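How a Laundry Robot Gets Ready for Work

A robot that loads a washing machine has a hand, an arm, cameras and a computer. Before it can do a single load, people have to set all of these up. At the Brundon workshop, the engineer in charge of this job is Samah Farouk. Her robot is called Gaber.

Step 1: Fix the base

The base is the part that holds the robot up. If it moves even a little, every position the robot has learned will be wrong. Samah tightens the base bolts and checks that the base is level. She does this every morning before the power goes on.

Step 2: Find zero

Each joint in the arm has a sensor called an encoder. An encoder measures how far the joint has turned. It needs a starting point, in the same way that a ruler needs a 0 at one end. Samah moves each joint to a marked position and tells the computer to call that position zero. This is called homing. Gaber's arm has 8 joints, and all of them must be homed.

Step 3: Check the hand

The fingers wear a black fabric cover. Smooth metal or plastic slides on a shiny surface, and fabric grips better. The cover wears thin with use, so it is inspected after every 100 loads and replaced after 1000. A worn cover goes in a bin marked "used" so that it is not put back on by mistake.

Step 4: Teach the machine's position

The robot must know where the washer is. Samah guides the hand to a few points on the front of the machine and saves each one. The computer uses the saved points to work out where the door, the drum and the drawer handle are. A yellow cloth is used as the test load. A bright color is easy for a camera to pick out against a steel drum.

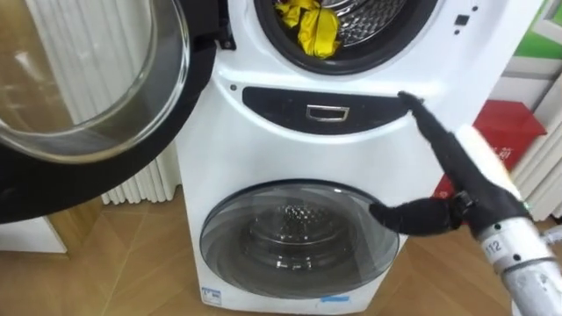
Step 5: Run slowly

The first run is done at low speed. Samah stands outside the line on the floor and keeps one hand on the stop button. If the arm goes the wrong way, she presses it and the motors stop. She then goes back to Step 2 and starts again from there.

Step 6: Write it down

Every check goes in the log. The log lists the time, the joint or part, and what was done to it. A line from April reads: "Joint 3 homed again. Finger cover changed."

Words to know

Encoder: a sensor that measures how far a joint has turned.
Homing: setting the zero position of a joint.
Drum: the round metal part of a washer that holds the clothes.
Load: one batch of laundry.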